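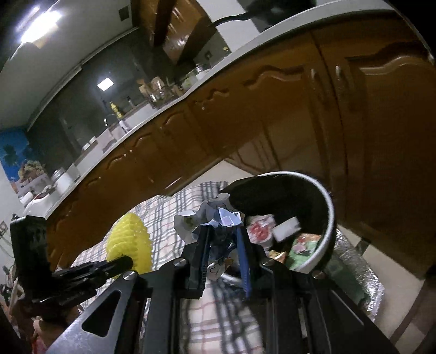 Call for Participants: Sorting and Clearing Household Kitchen Waste

Stallbridge is looking for 44 adults to take part in a study of how people clear small waste from a kitchen floor and counter. The work covers paper, food wrappers, foil and small packaging, and the placing of each item in a lined bin. Results will be used to write handling instructions for home help staff.

What participants do

Each participant attends one session in a furnished kitchen at our Surkport site. The kitchen has a tiled floor, fitted cabinets, a sink and a rug. Items are set out before the start according to a printed plan. The participant picks up each item, decides whether it is waste, and puts waste in the bin. Usable goods go back on the counter. The task is then repeated with the bin in a second position.

A session lasts 61 minutes, including a short briefing and one break. No cleaning chemicals, glass or raw food are used. Gloves are supplied in three sizes.

Requirements

Age 18 or over
Able to bend, kneel and reach the floor repeatedly
No current injury to the hand, wrist or lower back
No known allergy to latex or nitrile
Flat, closed shoes

Experience in cleaning or catering is not needed. People who have worked for a waste contractor in the past year cannot be included — their sorting habits are covered by a separate study.

Dates and payment

Sessions run in May, mornings and afternoons. Payment is $200 per completed session, sent by bank transfer within 11 working days. Participants who stop early are paid for the part completed. Travel is not refunded.

How to apply

Write to Pei-shan Chow, Participant Office, Stallbridge, with your name, age, glove size if known, and the half-days you can attend. Questions about the task itself go to Hsiu-ying Kong at the same office. Applications close on 10 February 2023.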